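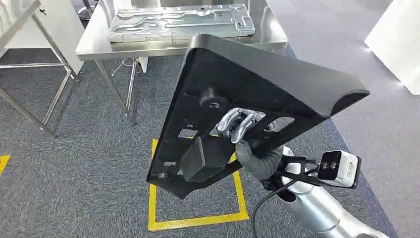

Two weeks with the Grevar arm service

I've put off writing this up because I wanted to get past the first few days, when everything is either annoying or exciting. We have the Grevar package on a trial through September. You get an arm, two sets of fingers, a wrist camera, the software and a person on the phone. It costs 2,000 a month if you keep it, and setup is another 500, paid once.

Our work is handling big, awkward parts. Molded black plastic panels are one kind, flat aluminum plates the other. The panels are the harder job. They're wide, they curl over at one edge, and there are very few places where you can get hold of one without marking it. Grevar's answer is to go in through a cutout with the hooked metal fingers. I expected to hate this. After a day of moving the pick point around in the software, I was fine with it.

Teaching a new part goes like this. You put the part down, guide the arm to where you want it to grab, save the point and do the same for the place it should end up. The manual says 6 saved points is enough for most parts. For the panel I needed more, mainly on the way up, where the lip wants to swing toward the arm.

The plates are a different story. They lie flat on a steel table and there's not much to grab except the rim and the raised parts. For those I use the long flat fingers.

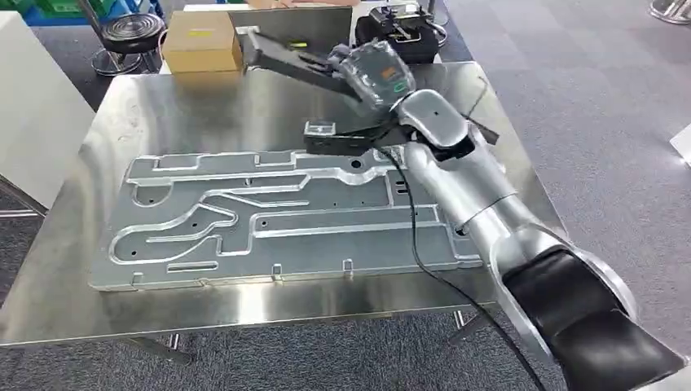
The shiny tabletop was my biggest worry, as the old Inlow system we tried last year lost track of everything on bare steel. Grevar does better. It still wants even light, and I had to redo the camera setup once after we changed the lamps. Kgomotso Motaung on their support line talked me through it and didn't try to sell me anything.

Things I don't like so far. The cable needs more slack than the guide tells you, and you have to think about where it will hang before you save a point. The app logs me out at lunch. Changing fingers takes a hex key and some patience – Eveo has a quick-change plate for this and Grevar should too.

We mark the floor with yellow tape so people know where parts go down. The software doesn't care about the tape, but I do, and I check the low positions against it by eye. 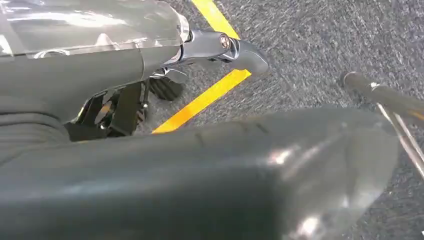
Sipho Khumalo wrote in to ask whether the monthly price is worth it for a shop that only runs a few parts. He had a quote from Chauke that came in lower, without the phone support. My answer was that it depends on who will be teaching the points. If you already have someone who has done it, take the cheaper one. I hadn't, and I used the phone a lot in the first week.

I still have to try the panels with the long fingers, and I want to see what the arm does over a run of 100 picks with no one touching the settings. I'll post the numbers when I have them.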